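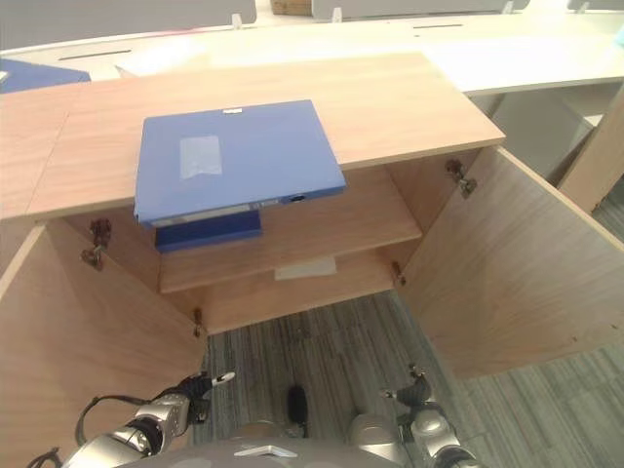

집안일을 로봇에게 통째로 맡길 날은 아직 멀었다는 것이 릴러 보그나르의 의견이다. 서류함 하나 치우는 일도 사람은 보지 않고 하지만, 기계는 문을 열고 모서리를 피하고 손을 놓는 순간까지 전부 따로 배워야 한다고 한다. 저희도 대체로 같은 생각입니다.

회사 소개

알라흐(Allach)는 가정과 사무실, 소규모 작업장의 정리 작업을 기계가 어디까지 할 수 있는지 시험하는 회사입니다. 로봇을 직접 만들지는 않습니다. 제조사와 도입을 검토하는 사업장의 의뢰를 받아 실제와 비슷한 가구와 물건을 놓고 작업을 시켜 본 뒤 결과를 보고서로 드립니다.

하는 일

시험 항목은 현재 169개입니다. 수납장 문 여닫기, 파일 상자 넣고 꺼내기, 수건 개기, 부품 분류, 선반 채우기 등이 들어 있습니다. 항목마다 성공 여부와 걸린 시간, 사람이 개입한 횟수를 적습니다. 실패한 시도도 빼지 않습니다. 한 번 성공한 영상만으로는 현장에서 쓸 수 있는지 판단하기 어렵습니다.

시험 기록은 자체 프로그램인 린드(Rind)로 관리하며, 의뢰하신 분은 시도별 기록을 모두 열람할 수 있습니다. 지금까지 쌓인 기록은 약 2,000건입니다.

지금 어디까지 되는가

정해진 자리에 있는 단단한 물건을 옮기는 일은 꽤 안정적입니다. 문이 달린 가구 안에 물건을 넣는 일은 그보다 어렵습니다. 상판과 선반 사이로 각도를 맞춰야 하고, 열린 문짝이 팔의 움직임을 막기도 합니다. 상자가 모서리에 걸렸을 때 힘을 빼고 다시 잡는 동작은 기종마다 차이가 큽니다. 천이나 비닐처럼 모양이 변하는 물건은 여전히 사람이 훨씬 빠릅니다.

작업장 쪽은 사정이 조금 낫습니다. 물건의 종류와 위치를 미리 정할 수 있기 때문입니다. 다만 품목이 자주 바뀌는 곳이라면 준비에 드는 시간까지 계산해 보시기를 권합니다.

함께 일하는 사람들

직원은 19명입니다. 시험 설계는 자와드 잔주아가 맡고 있으며, 나머지 인원은 시험 운영과 기록 검토, 보고서 작성으로 나뉘어 일합니다. 운영 담당자는 입사 후 같은 항목을 손으로 먼저 해 봅니다. 사람이 걸린 시간도 보고서에 함께 싣습니다.

의뢰 안내

의뢰 전에 작업 내용과 물건의 크기, 무게를 적어 보내 주십시오. 쓰시던 가구를 보내 주시면 그대로 시험에 사용합니다. 기존 항목에 없는 작업은 협의 후 새로 만듭니다. 시험실 방문은 예약제이며, 매년 4월에는 장비 점검으로 방문을 받지 않습니다.

최종 수정 2023년 8월 5일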